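3.2 The disassembly task

The second-year module at Grendale asks each team to choose one household or office object and teach an arm to deal with it. Most teams chose cups. Team Mahuika (Kravchuk, Phuthong and Trujillo) chose a Dell computer, against advice, and were given 20 hours of arm time in which to regret it. The wrist view in Figure 4 is what their controller worked from.

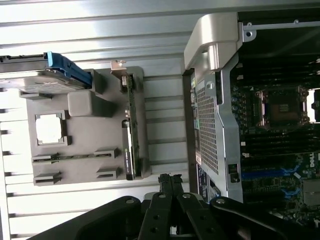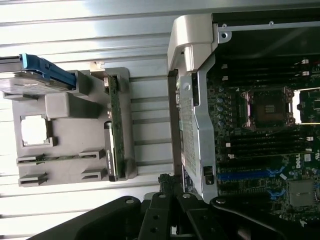
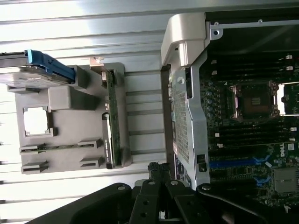 Figure 4. Wrist views of the open chassis, with the grey tray to its left and the gripper at the bottom.

The ribbed surface proved a generous source of false edges – the first detector found 422 of them and no tray. Masking the stripes by hand took Phuthong an afternoon and is not recommended as a method. We scored only the approach to the gap between tray and chassis, having learned some humility from the previous year's cohort. Marks for the written report are discussed in Section 5.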